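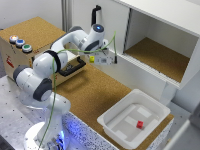 Orlando Henao asked whether the trace readings should be stored as zero or left blank. They are stored as zero, with the flag column set to T. A blank means that no reading was written down.

Drascombe Rainfall Ledger, release 2
Last updated: 23 May 2023

Summary

Daily rain gauge readings transcribed from the paper ledgers of the Drascombe valley stations. The table has 2,580 rows, one per station per day on which the ledger was opened. Days with no entry at all have no row. The ledgers are uneven: Villca is close to complete, while Rarnska skips most of the winter.

Files

readings.csv: the main table
stations.csv: station name, elevation, gauge type
corrections.txt: changes made after transcription, with the old value

All files are UTF-8 with Unix line endings. Decimal separator is a period.

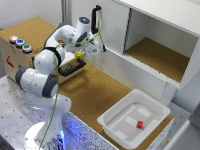 Columns in readings.csv

station: short name, matches stations.csv
date: local date of the reading
depth_mm: depth in millimeters, one decimal
depth_raw: the figure as written, including units if given
flag: T trace, S melted snow, A accumulated over more than a day, Q doubtful
page: ledger page

Early pages are in inches. These were converted and rounded after conversion, so depth_mm should not be used to recover the original figure. Use depth_raw.

Known problems

The Rarnska gauge was moved 35 meters uphill partway through the record. The ledger gives no date for the move. No adjustment has been applied.

Readings were taken in the morning and belong mostly to the day before. Release 1 shifted the dates back; this release does not. Do not join the two without checking.

Almost 10 percent of the Villca rows carry flag A. Spreading them over the preceding days is left to the user. 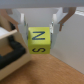

Small yellow-green cube between the gripper fingers.

Loading

The table was exported from Gretix and opens in any spreadsheet program. Import depth_raw as text, or entries such as "1-2" will be turned into dates.

License

CC BY 4.0. Cite the release number.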